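Status: working, still changing. Last tidy-up was in January. If something in this file disagrees with the code, trust the code and open an issue.

# nindari-drawers

Recordings, configs and training scripts for a one-armed robot that opens drawers, puts things in them and closes them again. Built and run in the shared workshop at Cunwood by Natália Skála and Miloslav Ševčík. The arm is called Nindari throughout the code. The controller board and its firmware live in a separate repo, `prudex-io`, and you need that one too if you want to run anything on hardware. You don't need it to look at the data.

## What's in the repo

```
configs/ camera, arm and task settings
data/ index files only, recordings are downloaded
docs/ wiring notes, calibration sheets
scripts/ record, replay, check, train, eval
tasks/ one YAML file per task
tools/ small helpers, mostly for fixing bad index files
```

The recordings are too large for git. `scripts/fetch.py` pulls them into `data/raw/` and checks the hashes. If a hash fails, delete that one archive and run the script again. It skips anything that already passed.

## Data summary

| Item | Value |
|---|---|
| Episodes | 500 |
| Training split | 400 |
| Held out | the rest |
| Recording rate | 30 Hz |
| Tasks | 9 |
| Control | teleoperated, leader arm |
| View | head camera, color |
| Depth | not recorded |
| Format | one folder per episode |

Each episode folder holds the video, a `states.csv` with joint positions and gripper opening, an `actions.csv` with the commands sent, and a `meta.yaml`. Rows in the two CSV files share a timestamp column. The video has its own timestamps in `frames.csv`. Don't assume row N matches frame N. Use `tools/align.py`, which picks the nearest row for each frame and marks gaps.

## Tasks

All tasks use the same small cabinet with two drawers and an open cubby above them. The task names are the strings used in `meta.yaml`.

- `open_upper`: pull the upper drawer by its knob
- `open_lower`: pull the lower drawer by its knob
- `close_upper`
- `close_lower`
- `bottle_to_lower`: move a bottle from the tabletop into the open lower drawer
- `bottle_from_lower`: the reverse
- `bowl_to_cubby`: slide or lift the bowl into the cubby
- `bowl_from_cubby`
- `clear_top`: put everything on the tabletop away, any order

`clear_top` is the long one and has the fewest episodes. Treat results on it with care. The others are spread fairly evenly across the training split.

The drawer tasks and the object tasks are recorded separately on purpose. For `bottle_to_lower` the drawer is opened by hand before recording starts. If you want a full sequence, chain `open_lower`, `bottle_to_lower` and `close_lower` in a plan file. There is a sample in `tasks/plans/put_away.yaml`.

## Workspace

The cabinet stands on the open floor in front of the long run of dark base cabinets. It isn't bolted down. We marked its footprint with a template that lives in the Vlček toolbox, and we check the position before each session. A shift of a finger's width is fine. More than that and the replay scripts will miss the knobs.

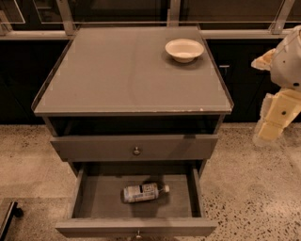 *Lower drawer open with the bottle lying in it, bowl on top, arm to the right of the cabinet.*

Lighting is whatever the workshop ceiling gives us. We don't correct color in the recordings. Most of the video has a warm cast, and if your model was trained on neutral images you should either correct it in the loader or add color jitter. The loader has a `white_balance: gray_world` option that is good enough for most uses. It is off by default.

Two things in the setup tend to cause trouble:

1. The tabletop is gray and slightly glossy. Reflections move when the head moves, and simple background subtraction picks them up as objects.
2. The cubby is dark inside. A light bowl in there can still be found, but a depth-from-color model gives poor numbers for the back wall. We set a fixed cubby depth in `configs/cabinet.yaml` and don't estimate it.

## Requirements

- Python 3.10 or later
- Linux. We haven't tested on anything else
- A GPU for training. Evaluation on recorded episodes runs on a CPU, slowly
- For hardware: the arm, the leader arm, the Prudex board, and a working emergency stop

Install:

```
python -m venv .venv
source .venv/bin/activate
pip install -r requirements.txt
python scripts/fetch.py --split train
```

To look at one episode without training anything:

```
python scripts/replay.py --episode 9 --view-only
```

`--view-only` never opens the serial port. Without that flag the script will try to move the arm, so please leave it in until you know what you're doing.

## Recording your own episodes

Run the calibration first. It takes both arms through their joint limits and writes `configs/arm_local.yaml`, which git ignores. Don't copy ours. The offsets belong to one set of servos and will send a different arm into its end stops.

```
python scripts/calibrate.py
python scripts/record.py --task bottle_to_lower --operator your_name
```

Recording starts when you press the foot pedal and stops when you press it again. After each episode the script asks for one of three keys: `k` to keep, `d` to discard, `f` to keep but mark as failed. Use `f` freely. We want the failures. They sit in the same folders with `success: false` in the metadata, and the training script leaves them out unless you pass `--include-failed`.

Rules we follow when recording:

- Start with the gripper clear of the cabinet on the right side.
- Move the objects between episodes. Turn the bottle as well as moving it.
- One operator per session. Switching halfway made the speed data hard to use.
- Keep hands out of view until the pedal has been pressed a second time.
- If the arm hits the cabinet, stop, discard, check the footprint, start over.

The last one matters more than it looks. A light bump can turn the cabinet a few degrees, and every episode after it will be slightly off. We lost a whole Wednesday that way before we started using the template.

## Training

```
python scripts/train.py --config configs/base.yaml --tasks open_lower close_lower
```

The base config predicts short chunks of joint targets from one image and the current arm state. There's nothing new in the model. Most of our effort went into the recording side, and the model is there so people can check that the data can be used.

If training stops with `NaN in action stats`, an episode has an empty gripper column. Run `tools/find_empty.py` and remove the folders it lists from your index file. We've fixed the ones we know of.

## Results so far

We haven't published success rates. The hardware trials we have were run by the same two people who recorded the data, with the same objects, and we don't think the numbers would help anyone compare methods. In general terms:

- Opening and closing drawers is dependable when the cabinet is where it should be.
- Picking up the bottle when it's standing works better than when it's lying down.
- Taking a lying bottle out of the lower drawer is the hardest single task. The side walls limit how the gripper can come in, and the arm often stops short above the drawer and waits.
- The bowl is easy to push and hard to lift. The wide rim helps only if the fingers come down square to it.

Trials with new objects are planned but not scheduled.

## Known problems

- The gripper blurs in fast moves. This is motion blur at 30 Hz and the shutter setting we used. Gripper opening should be read from `states.csv` and never from the image.
- Early `close_upper` episodes have the success flag set by hand after the fact. Some may be wrong. They carry `label_source: review`.
- The head tilt changed once during recording. `meta.yaml` has a `tilt_version` of 1 or 2. Use the matching camera file.
- In some views the lower knob is at the bottom border or past it. Anything that depends on finding both knobs will fail on those, so fall back to the drawer edges.
- Other furniture and bits of workshop equipment show up at the borders. They weren't kept in place between sessions, so don't use them as landmarks.
- `record.py` sometimes hangs on exit if the pedal is unplugged. Ctrl+C twice. The episode is already saved by then.

## Intended use

The data is meant for people building small arms at home or in a club who want something to train on before they record their own. It's also fine for teaching. It covers one cabinet in one room, and a model trained only on it should not be expected to open your drawers. Don't use it as the basis for anything that works near people without its own safety checks.

The recordings have no audio. Episodes where a person came into view were removed. If you find one we missed, send the episode number and we'll take it down.

## Safety

Keep the emergency stop within reach of whoever is not holding the leader arm. The software limits in `configs/limits.yaml` are low, and we ask that you leave them low for the first sessions. The board cuts servo power if it hears nothing from the computer for 400 ms. Check that this works by pulling the USB cable with the arm resting on something soft.

## Contributing

Fixes to the scripts are welcome as pull requests. For new episodes, open an issue first so we can agree on the task name and camera file. Natália looks after the data and index files, Miloslav the hardware scripts and wiring notes. Replies can take a week or two.

## License

Code is MIT. Recordings and still images are CC BY 4.0. Please credit "nindari-drawers, Cunwood workshop" and link back to this repo.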